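Serdale Community Kitchen to Reopen With Longer Hours and a New Evening Meal

9/9/18

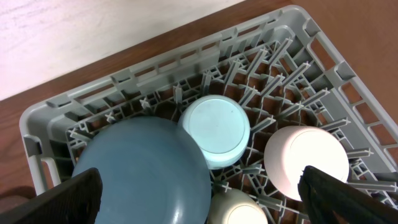 Evening meals start with the reopening

SERDALE - The Serdale Community Kitchen will open its doors again this month after a summer of repairs, and for the first time it will serve a hot meal in the evening as well as at noon.

The kitchen closed in early summer so that the floor and the old water lines could be replaced. The dining room now seats 46 people. Dinner will be served five nights a week, and lunch hours stay the same as before. Meals are free and no sign-up is needed.

"People told us they were getting off work after we had already locked up," said Naa Ansah, director of the kitchen. "We looked at the lunch numbers and the dinner question kept coming back. So we are going to try it through January and see who comes."

The kitchen served 2,893 meals in the last full season before the closure. Ansah said she expects that number to go up with the added hours, but she did not want to guess by how much.

Repairs and funding

The repair work was carried out by Adjei Builders of Nesmont. Most of the cost was covered by a grant from the Brundau Fund, with the rest coming from local donations and the spring supper.

Kojo Agbeko, who managed the work for Adjei Builders, said the water lines were in worse shape than the first survey showed. "We had to open up a second wall, and that added time," he said. "The drains are new all the way out to the street."

Staff and helpers

Two cooks have been hired for the evening shift. Iddrisu Quansah will plan the dinner menu, which will change weekly and include one dish without meat each night. Lunch will still be run by Ekua Sarpong.

The kitchen also needs people to serve, wash dishes and wipe down tables after dinner. Shifts are two hours long. Helpers must be 16 or older - younger people may come with a parent - and a short food safety talk is given before the first shift.

Donations of canned goods, rice and cooking oil can be dropped off at the side door during lunch hours. The kitchen cannot take home-cooked food or opened packages.

Press contact: Nana Agbenyega, Serdale Community Kitchen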